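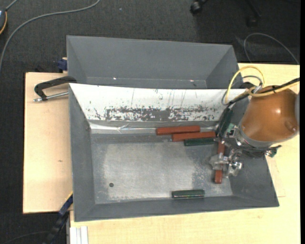

27/06/2026

Up at first light. Barometer steady overnight, so I left the window log alone and went straight to the rain gauge. Funnel clear, tube dry, entered a zero. That makes 4 dry days in a row, and the soil probe under the pear tree agrees with the gauge for once.

Spent the morning on the well. The float switch has been sticking since the start of June and I wanted it done before the tank ran low. Pulled the cover, shut the breaker, raised the float on its cord. The pivot had a crust of lime on one side. Vinegar took most of it off in an hour and a stiff brush did the rest. Put it back with the cord three inches shorter than before, so the pump now cuts in sooner. Ran a full cycle with the kitchen tap open. Cut in, cut out, no chatter. Meter on the pump line read 3836 when I closed up. I will read it again at the end of the week and work out the daily use.

The pressure gauge on the house side still reads low against the one at the tank. Either the gauge is off or the filter is loading up. I suspect the gauge. It came with the house and the needle doesn't go back to zero when the line is drained. Wrote to Srivastava for a price on a new one, same thread, bottom entry. The last order from them came with the wrong thread and I had to use an adapter, so this time I put the thread size in the subject line as well as in the message.

Telma Cáceres phoned at noon about the water test. Hardness is up on last year, iron is down, nothing else of note. She thinks the hardness follows the dry spring. I asked whether the sample could have picked up lime from the tap itself and she said to run it longer next time, and to take a second bottle from the tank drain. Fair point. I had let it run for a minute at most.

After lunch, the storage tank. It holds 1000 gallons on paper, less in practice because the outlet sits above the floor. Dropped the dip stick through the hatch and took the level in two places. Both agreed. Lid seal is hard along the north side but still closes. The overflow screen had a wasp nest started in it – small, no one home. Scraped it out and refitted the mesh with new screws.

Read in the evening, the chapter on Bellilberg and the old lava flows there. The part on how water moves through cracked basalt was better than I expected, though the maps are printed too small to follow. Marked two pages to come back to.

Left to do: order salt for the softener, relabel the valves by the door (the ink on the house valve has faded to nothing), find the drain hose. I had the hose in April. It is not in the shed and it is not under the porch.

Level at dusk same as at two o'clock. Pump quiet.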